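Drokeo Simulation Suite: Interior Environments Gallery

Published 16 June 2022 by the Skevano Product Office

Drokeo is the simulation package supplied by Skevano to laboratories, colleges and manufacturers who wish to test robot control software before it is run on physical equipment. The present gallery accompanies the release of the Marinho interior pack, an optional set of furnished rooms and work areas for use with Drokeo. It is intended for prospective licence holders and for existing users who are considering whether to add the pack to their current agreement.

The Marinho pack was prepared at the Skevano office in Platitz. It contains 13 room layouts and a library of 408 objects, including furniture, doors, windows, lamps and small household and office items. Each object may be placed, moved or removed by the user, and each is supplied with a simplified collision shape so that contact with a robot arm or mobile base can be calculated at normal speed.

All views in the gallery are rendered directly by Drokeo and have not been retouched. Licence holders should expect the same quality of output from a standard installation with the default lighting settings. Higher settings are available, although they lengthen the time needed to produce each image and are not recommended for long training runs.
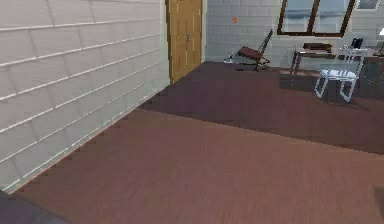

Marinho pack, furnished room. Desk with telephone, folding chair and window against the grey brick wall, with open wooden floor in the foreground.
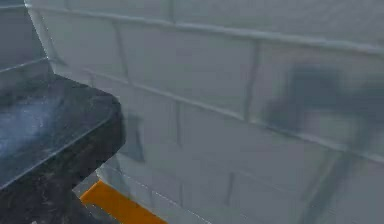

Marinho pack, close view of the block wall, with part of the gripper at lower left and shadow falling across the blocks.

Users may attach any number of virtual cameras to a scene. A camera may be fixed in the room, carried on a mobile base or mounted on the arm itself, and its field of view, height and rate of capture are set in the scene file. Motion blur may be switched on or off for each camera separately. Customers who train vision models are advised to keep a record of these settings with every set of images they produce, as later comparison is difficult without them.

Wall and floor surfaces are supplied as separate materials. Brick, block and wood finishes may be exchanged between rooms, and users may import their own. Imported materials should be checked under at least 2 lighting conditions before they are used in an assessed test. Stepped edges may be noticed along shadow boundaries at the default shadow setting. The setting may be raised in the display menu, and the user guide gives recommended values for the more common graphics cards.

Licensing

The Marinho pack is offered as an addition to the Drokeo standard and academic licences. It is not sold separately. Teaching institutions may install the pack on up to 50 machines under a single academic agreement, provided that all machines are on the same site. Commercial customers are licensed by seat and should apply to the Product Office for a written quotation.

Images and video produced with the pack may be used in reports, theses and conference papers without further permission. The object files themselves may not be passed to third parties or included in other software.

Support and updates

Technical support for the pack is given by the Platitz office under the terms of the customer's existing agreement. Faults in object files should be reported through the support form, quoting the object name and the version of Drokeo in use. Where possible, the scene file should be attached.

A further update is planned for October. It will add outdoor areas and a revised set of door and drawer mechanisms. Customers holding a current licence for the Marinho pack will receive the update at no additional charge. Requests for particular rooms or objects may be sent to the Product Office at any time and will be considered when later packs are prepared.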